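The Great Decanting
Monday, February 23, 2026

I have reached the age at which a person has opinions about dry goods. I'd like to say it crept up on me, but I can date it to a night in November when I opened the cupboard above the kettle and a bag of lentils came out to meet me. I was finding them in my slippers at Christmas.

Since then I've kept small brown things in old plastic bottles. Annatjie Lekota from the flat upstairs put me on to it. She has done it for years, and her shelves look like a chemist's. Mine look like the recycling, but the recycling stays where you put it.

Filling a bottle is the dull part (funnel, patience, Radio 4). Getting things out again is where a narrow neck earns its keep, because you get a trickle and not a landslide, provided you have a proper bowl underneath. I use a round stainless steel one. China is too heavy, and plastic makes everything sound like rain on a caravan.
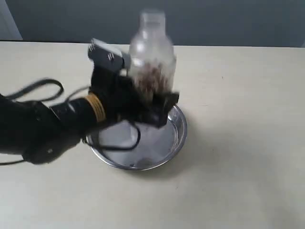 What I've learnt so far

Go in low. Hold the bottle close over the bowl and tip it slowly. From any height, the stuff bounces, and I am still meeting escapees under the cooker.

Leave some air at the top. A bottle filled to the brim sulks, then coughs the lot out at once.

Label it. I have one bottle that is either linseed or something for the birds, and I've been putting it on my porridge.

Next week, rice. I bought a 2000 g bag and own precisely 2 clean bottles, so Annatjie has been warned.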